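Handheld Gripper Kits Now Available Through the Equipment Loan Program

The Urquijo Center for Applied Automation has added the Rultent handheld gripper kit to its equipment loan program. Member organizations may reserve kits beginning in August 2025. The kits are supplied by Kilomberg under a service agreement that also covers repairs, replacement finger pads and telephone support during business hours.

Each kit contains two handheld grippers, two wrist-mounted cameras, a charging dock, a carrying case and a printed setup guide. A license for the Triltden recording software is included for the length of the loan. Members who already hold a Triltden license may keep their existing account and add the borrowed devices to it from the settings page.

The Center reviewed the kit in June before agreeing to offer it. The review was led by Begoña Toledo, head of equipment services, and covered setup, comfort in the hand, recording quality and the clarity of the written guide. Staff worked with ordinary household goods on kitchen and dining tables, as most member requests this year have concerned tasks in the home. Over the review period the team recorded 91 sessions, of which 69 met the Center's standard for use in training. Most of the rejected sessions were lost to poor lighting or to a finger pad leaving the camera's view at the moment of grasp — a fault that became less common once operators had practiced.

The reviewers found the grippers well suited to small boxes, light plastic containers and packaged goods. The linkages moved smoothly, and the angled finger pads gave a steady hold on flat cardboard. Results were less consistent with soft or crumpled items, where operators often needed a second attempt. Members planning work with cloth or thin wrappers should allow extra time for practice.
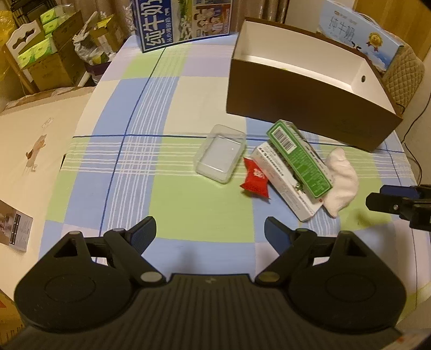

How long does it take to prepare a kit for recording?

A new operator should set aside 30 minutes for the first setup, including calibration and a short test recording. Later sessions need 10 minutes, provided that the devices have been charged and the software is up to date.

Two points in the review call for some care. The first is weight. Several operators reported tired wrists after long periods of two-handed work, and the Center advises regular breaks and a change of operator where staffing allows. The second is file transfer. Recordings are stored on the devices until they are copied over by cable, and the software does not warn the operator when storage is nearly full. Kilomberg has been told of this and expects to add a warning in a later release. Until then, please copy recordings at the end of each working day.

The written guide was judged clear on assembly and weak on calibration. Nerea Pastor of the training office has prepared a supplement with revised calibration steps and a page on common error messages. A copy will be placed in every case and should be returned with the kit.

Loans are free of charge to full members. Associate members pay a handling fee, which is listed in the current schedule of services. Borrowers are responsible for lost parts and for damage beyond normal wear. Finger pads are treated as consumable items and will be replaced at no cost.

Members who intend to record in private homes must submit the standard consent form for each household with their reservation. Requests that arrive without the form will be held until it is received.

Reservations may be made through the equipment page of the member portal. Questions about availability should be sent to equipment services, and requests for an introductory session should go to the training office.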